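Clavska 管弦乐总谱与分谱租赁：常见问题

首页 > 租赁服务 > 常见问题

本页适用于向 Clavska 谱库租用管弦乐总谱、指挥谱及全套分谱的乐团、音乐学院和演出承办方。歌剧与舞剧的舞台演出权另有流程，本页只在涉及处注明。条款与租赁合同不一致时，以合同为准。

申请与报价

哪些作品只租不售？

目录中标有“租”字的作品只提供租赁，包括仍在版权保护期内的大部分管弦乐作品、Nyamweya 校订版系列，以及所有须与电子声部同步的作品。标有“售”字的作品可以直接购买分谱，购买后归乐团所有，不受本页归还条款约束。两种标记同时出现时，通常是总谱出售、分谱出租。

申请时需要提交哪些信息？

作品名称及版本编号、演出日期与场次、演出地点、座位数、票价区间、指挥姓名（未定可填“待定”）、弦乐编制、第一次排练日期、收件地址和收件人电话。有录音、录像或网络播出计划的，应在同一份申请中勾选，不要另开申请。信息不全的申请会停留在“待补充”状态，系统不为其保留谱子。

版本编号在哪里查？

在作品详情页标题下方，由字母和数字组成。同一部作品可能存在首演版、修订版和缩编版，三者的编制、小节数和排练号均可能不同。只写曲名、不写版本编号的申请，我们会先发邮件确认，确认之前不报价。

弦乐编制怎么填写？

按谱台数填写，不按人数填写。顺序为第一小提琴、第二小提琴、中提琴、大提琴、低音提琴，数字之间用短横线连接。例如 8-7-6-5-4 表示低音提琴四个谱台。声部有分奏且需要一人一份的，请在备注栏写明声部和小节范围。管乐和打击乐默认每个声部一份，助理圆号、替补长号等额外分谱需要单独申请。

租金如何计算？

租金由三项构成：基础租金、场次系数、场地系数。基础租金按作品时长和编制分档；同一套谱在同一租期内演出多场，自第二场起适用较低的场次系数；场地以座位数 2000 为界，达到或超过者适用大型场馆系数。免费公演同样计算租金，票价一栏填零即可。税费和运费在报价单上单列。

只排练、不公开演出，是否需要付费？

需要。读谱排练、课堂试奏和指挥大师课适用“非公开使用”档。该档不含任何录音授权，包括供内部存档的录音。

报价单的有效期多长？

以报价单右上角标注的截止日为准。过期后系统自动作废，重新申请时按当时的价目计算。学年开始前和四月是申请较集中的时段，四月提交的申请处理时间会长一些。

能否先看总谱再决定是否租用？

可以。大部分作品提供在线审阅总谱，页面带水印，不能下载。没有在线版本的作品可以借阅纸质审阅谱，借阅人承担往返运费。审阅谱不得用于排练和演出，也不得据此自行抄写分谱。

发货与验收

分谱什么时候寄出？

标准租期从第一次排练前 4 周开始，谱子在租期开始日或之前寄出。弦乐首席需要更早标注弓法的，可以申请弓法预寄，即先寄每个弦乐声部的第一谱台，其余分谱随主包裹发出。弓法预寄不延长归还期限。

收到包裹后应如何核对？

包裹内附装箱单，每一份分谱列一行，包括声部名称、谱台序号和条码。核对步骤如下：

先清点份数，再逐份扫描或抄录条码。

检查每份分谱的首页和末页是否齐全，中间有无脱页。

检查折页和插页。插页通常用于解决翻页困难，夹在相应页之间，容易在转手时遗失。

在装箱单上记录已有的破损、污渍和无法擦除的笔迹，签字后拍照上传到订单页。

验收记录应在收到包裹后 10 天内上传。逾期未上传的，视为收到时完整无损，归还时发现的缺损由租用方承担。

收到的分谱上有别的乐团留下的标记，怎么办？

租赁谱在多个乐团之间周转，留有铅笔标记属于正常情况。我们在每次归还后擦除表情、弓法和呼吸标记，但保留对印刷错误的更正，更正处通常加有方框。方框内的内容请勿擦除。标记影响视读的，可以联系谱务部更换该份分谱，更换件按普通件寄送。

分谱和总谱的排练标记对不上怎么办？

先核对两者封面上的版本编号。编号一致而标记不一致的，查看订单页“勘误”栏，较早的印次有时总谱用字母、分谱用数字，勘误栏会给出对照表。勘误栏没有相应内容的，请把声部名称、页码、小节位置和照片一并发给谱务部。仅写“单簧管有错”的来信无法处理。

可以要求特定纸张或开本吗？

目录页注明“可定制开本”的作品可以选择大开本，适合乐池照明较弱或两人共用谱台的情况。纸张不能选择。弱视演奏者需要的放大谱另行制作，不收额外租金，但需要提供放大比例和装订方式。

移调分谱有哪些可选？

圆号默认提供 F 调，小号默认按原作记谱调提供。目录中注明“附移调谱”的作品可以加选降 B 调小号分谱或高音谱号的次中音号分谱。没有注明的，租用方可以自行为演奏者制作移调谱，仅限该次演出使用，演出后销毁，并在归还单上填写份数。

排练期间的使用

允许用什么笔做标记？

只允许软铅笔，硬度 2B 或更软。圆珠笔、荧光笔、彩色铅笔和可擦水笔均不允许。可擦水笔的墨迹受热后消失，受冷后可能重新显现，归还时按墨水标记处理。贴便签会带起纸面纤维，长期粘贴会留下胶痕，因此不允许使用。需要遮盖大段删节时，请用夹子固定白纸。

删节应如何标记？

由指挥或谱务统一给出删节表，注明从哪一小节跳到哪一小节，各声部按同一格式用铅笔标出。不得裁切、装订或粘合页面。版权作品的删节需要事先取得书面许可，许可编号写在删节表上方。

弓法由谁统一？

由租用方负责。通常的做法是首席先标好第一谱台，谱务再抄到其余谱台。抄录时建议只抄弓法、分奏安排和已经确认的力度改动，指法留给演奏者自己处理。Clavska 不提供弓法抄写服务。部分 Nyamweya 校订版附有编辑弓法，以虚线连弓表示，采用与否由乐团决定。

翻页来不及，可以复印一页吗？

可以。为解决翻页困难而复印的单页称为翻页附页，每份分谱不得超过总页数中的两页。附页应标注订单号，演出后随原谱一起归还。除翻页附页外，复印整份或部分分谱均须事先取得许可。
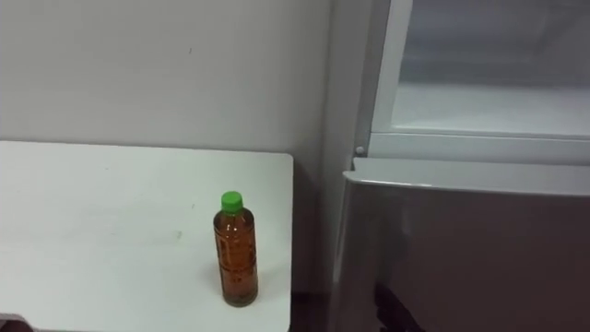 白色桌面上的一瓶绿盖饮料。

分谱受潮或沾上液体怎么处理？

不要用吹风机，也不要放在暖气上。在受潮页之间夹入无印刷的吸水纸，上下垫平板，压以均匀的重量，每隔数小时换一次纸，直到纸面触摸无凉感。含糖液体干燥后会使页面粘连，此时不要强行揭开，应整份装入平口纸袋，注明情况后寄回。发现受损当日请在订单页登记，谱务部会判断是否补寄替换件。

排练厅的温湿度有要求吗？

合同不规定具体数值。存放时相对湿度接近 50% 较为合适，长期偏高会使书脊胶层松动，长期偏低会使折页处开裂。分谱应平放或装在谱夹内竖放，不要斜靠。谱箱不宜直接放在地面上，也不宜放在靠近空调出风口的位置。

演奏者可以把分谱带回家练习吗？

可以，由租用方自行管理借出登记。登记表至少应有条码、姓名、借出时间和归还时间四栏。每场排练前应确认所有谱台齐全，尤其是当晚由替补演奏者接手的声部。电子练习谱的使用见下一节。

可以换下已经破损的分谱吗？

可以申请替换件。普通磨损免费替换；撕裂、缺页和液体损坏按单份定价收取制作费。替换件寄出后，原件仍需归还，不得自行丢弃。

电子谱与平板设备

是否提供电子分谱？

目录中标有“电”字的作品可以同时提供电子分谱，格式为固定版面，页码与纸质谱一致。电子分谱通过 Sestolow 阅谱程序分发，每个声部一个授权码，租期结束后自动失效。仅租电子版而不租纸质版的方案目前只对室内乐编制开放。

可以把纸质分谱扫描后放进平板吗？

没有标“电”字的作品不可以。标有“电”字的作品请直接使用授权码，无须扫描。扫描件即使只供一名演奏者使用，也属于复制行为。视力障碍等特殊情况可以提出申请，谱务部会在订单下签发单独的许可。

Sestolow 中的标记能否在谱台之间同步？

可以。首席或声部长在“声部层”中写入的标记会同步到同一声部的所有设备，个人标记保存在“个人层”，互不影响。指挥的改动应写入“全团层”，该层只有谱务账户可以写入。同步需要网络连接。演出时应关闭同步，避免页面在演奏中刷新。

蓝牙踏板翻页有延迟，应该如何设置？

在程序设置中关闭翻页动画，并将踏板模式设为“单击前进”。延迟仍然明显的，检查同一无线环境中是否有多台设备配对到了同一只踏板。踏板应在演出前单独配对，配对完成后关闭设备的自动搜索功能。半页翻页功能对含有 D.S. 或反复记号的乐曲不稳定，建议改用书签跳转。

演出过程中程序崩溃怎么办？

重新打开后程序会回到最后一次翻页的位置。全团使用电子谱时，合同要求乐池或后台备有一套纸质分谱，每个声部至少一份。备用谱不另收租金，按纸质谱规则归还。

电子声部与同步播放

含有预录声部的作品，音频文件如何提供？

音频文件和纸质谱同时开放下载，未压缩格式，分为演出用和排练用两组。排练用文件带有节拍音轨，并在每个排练标记处分段。演出用文件不带可听见的节拍，节拍音轨单独输出到指挥耳机。文件名不得修改，否则播放工程无法读取。

播放程序由谁操作？

由租用方指定人员操作，该人员应能读总谱。Kaltum 播放工程附有操作说明，列出每个触发点的小节、拍位和淡出时间。有两个以上触发点相隔不足一小节的作品，操作说明中会标出，建议在乐队合排之前先由指挥和操作人员单独走一遍。

可以改变预录声部的速度吗？

只能在操作说明给出的范围内调整，超出范围时音质会受影响，部分作曲家也不同意。需要整体改动速度的，请在申请时提出，由谱务部转交权利方。

录音、播出与节目单

内部存档录音需要授权吗？

公开演出的单份存档录音包含在演出租赁内，仅限乐团内部查阅，不得上传到任何公开或半公开的平台。供演奏者求职或报考使用的片段，应另行申请片段许可。

现场直播如何申请？

在申请表中勾选“网络播出”，填写平台名称、播出地区、是否可以回看以及回看期限。直播许可和演出许可分开签发，只取得其中一项不能进行直播。许可费用根据回看期限计算，与实际观看人数无关。

节目单上应如何署名？

作品标题、作曲家、版本和校订者的写法以订单页给出的署名行为准，不得缩写校订者姓名。使用 Nyamweya 校订版而未署明版本的，应在下一次印刷或线上版本中更正。乐曲时长可以四舍五入到分钟。

乐曲解说可以使用总谱前言里的文字吗？

前言受版权保护。引用一两句并注明出处可以，整段转载应取得许可。部分作品在订单页附有可以免费使用的短篇解说，请优先使用。

归还与结算

什么时候必须归还？

最后一场演出后 10 天内寄出，以承运人盖章或系统揽收时间为准。揽收时间落在节假日的，顺延到下一个工作日。逾期按周计费，不足一周按一周计。

归还前需要擦除铅笔标记吗？

需要擦除本团加上的弓法、指法、呼吸和个人提示。方框内的勘误保留。使用软质白橡皮，沿一个方向擦，不要往返用力。擦除不干净的分谱按份收取清理费，费用标准见合同附表。管乐和打击乐分谱上的休止提示，例如“听双簧管进入”，也属于个人提示，应当擦除。

归还时如何排列？

按总谱顺序：木管、铜管、定音鼓、打击乐、竖琴与键盘、弦乐。每个弦乐声部按谱台序号排列。插页夹回原位，翻页附页单独装袋，装箱单放在最上面。不要使用橡皮筋，可以用纸带或宽布带捆扎。

缺了一份分谱，能否先归还其余部分？

可以，也应当如此。在归还单上写明缺失分谱的条码，其余部分按时寄回，逾期费只对缺失件计算。超过宽限期仍未找到的，按遗失件定价结算。结算后找回并寄还的，扣除手续费后退还差额，前提是替换件尚未制作。

演出取消，租金能退吗？

谱子尚未寄出的，退还租金，扣除已经发生的制作和处理费用。谱子已经寄出但包裹未拆封的，退还部分租金，比例见合同。已经用于排练的，改按“非公开使用”档结算，差额退还。延期演出可以将订单转到新日期，谱子是否需要先寄回，由谱务部根据后续预订情况决定。

同一套谱可以转给另一个乐团吗？

不可以直接转交。两个乐团联合演出时，应由其中一方作为合同方，在申请中列出另一方的名称和使用日期。巡演中途更换合作乐团的，按新增使用方处理。

歌剧选段音乐会需要舞台演出权吗？

没有布景、服装和舞台调度的，按音乐会演出处理。有任何一项的，先提交演出形式说明，由权利方认定类别。类别认定完成之前不签发租赁合同。

联系谱务部

订单、勘误和替换件的问题，请在订单页留言，并附订单号。报价和授权的问题，请使用申请页的表单。版本与校订方面的问题由编目主管 Janaína Caldeira 负责，来信请注明版本编号和小节位置。

当天演出的紧急缺页，可以拨打订单页上的值班电话，谱务部会将所需页面以一次性许可的形式发送给登记的谱务人员。该页面仅供当场使用，演出后应当销毁，并在归还单上勾选“已销毁”。

星期五下午四点以后提交的非紧急留言，在下一个工作日处理。

相关页面：编制缩写对照表；弓法预寄申请；Sestolow 授权码激活；Kaltum 播放工程系统要求；归还单下载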